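Clearing and Wiping Trays: Project Report
Submitted July 20, 2025

The aim of our project was to work out a tray layout for the small canteen at Bolside. The canteen serves over 499 meals in a busy week and its clearing table is narrow. We used a wooden tabletop and the plates and trays from the Walell set. 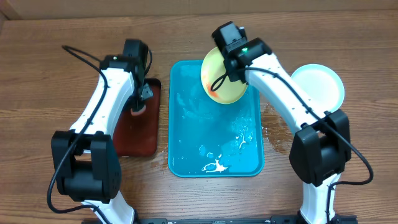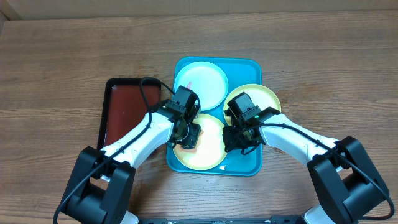 Spills were the main problem with tray clearing at Bolside, and we gave them most of our time in July. Milky liquid on a bright blue tray, as in the first picture, is easy to spot, so we chose blue for the wiping station. Three round plates on one tray, as in the second, leave little room for a cup. We would put two on each.

Method
We ran 11 trials with the Adams cloth and 10 with the Mallent sponge. Each tray was wiped once and checked at the rim and corners. The sponge left more streaks.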